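Storkgate Party Bags: Your Questions

Packing day is one of my favorite days of the year, and every January the same questions land in my inbox, so I've put the answers in one place. If yours isn't covered, write to me and I'll add it!
Sheila Birkett

When is the next packing day?

January, in the Nuttall Room, as soon as the tables are free. The exact day goes up on the door. Come for an hour or stay till the end, we love both.

How many bags do we make?

We packed 600 last time and the goal now is 660. I think we'll get there easily (you were so fast!).

What goes in each bag?

A paper straw, a juice box, a pencil and one small surprise, 4 things in all. The surprise changes every year and I refuse to give it away early.

Do the colors mean anything?

They do! Orange bags are for the under-sevens and green ones are for everybody older. Please keep the two kinds on separate tables until they're boxed, it saves so much sorting later.
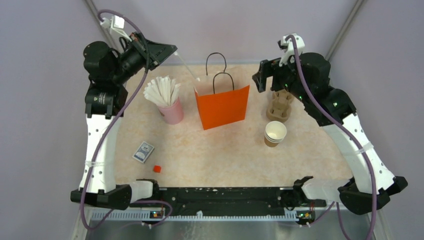 Where should I put the bags once they're full?

Stand them upright in the flat boxes by the door, tops folded over once, no tape. When a box is full, write the color on the short side and start another.

Can I bring my own supplies?

Yes please, as long as they're new and still in the wrapper. Pencils are always welcome. We have 1,000 straws left over from the Grivalmont fair, so we're set for those for a good long while.

Can kids help?

Absolutely, and they're wonderful at it. Folding tops is a great job for small hands. Anyone under ten needs a grown-up in the room.

Is there parking?

Use the lot behind Gasel and walk through the side gate. The front spaces are for unloading.

Last updated December 3, 2023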